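Okay, a little thread about the slatted barrel, since so many of you asked after I mentioned it this morning. Get comfortable, I do go on — Akosua Fiadzo, serial rambler.

It came home with me from the Grilstead flea market in November, and I paid 2 dollars for it! Pale slats standing upright all the way round, and bright yellow bands hugging them together. I fell for the yellow first, I'll admit it.
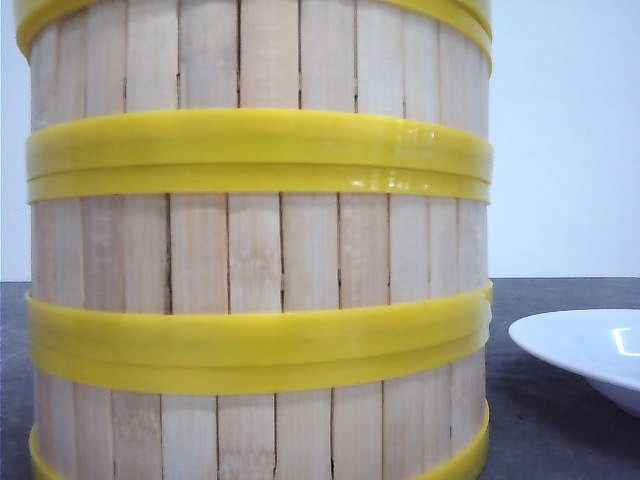

My plan is to keep my knitting needles and odd rolls of gift wrap in it. I've been dusting between the slats with an old soft paintbrush, going up and down with the grain, and it's such a peaceful job with the radio on (over 70 minutes went by last night and I never noticed).

The yellow gets a barely damp cloth and nothing stronger. My neighbor swears by furniture polish for everything, bless her, but I like to start gently and see how far that takes me. 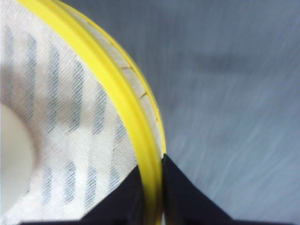

Would I oil the slats?

Maybe later, and only after trying a dab in one spot and leaving it overnight. I'll post again when I've made up my mind.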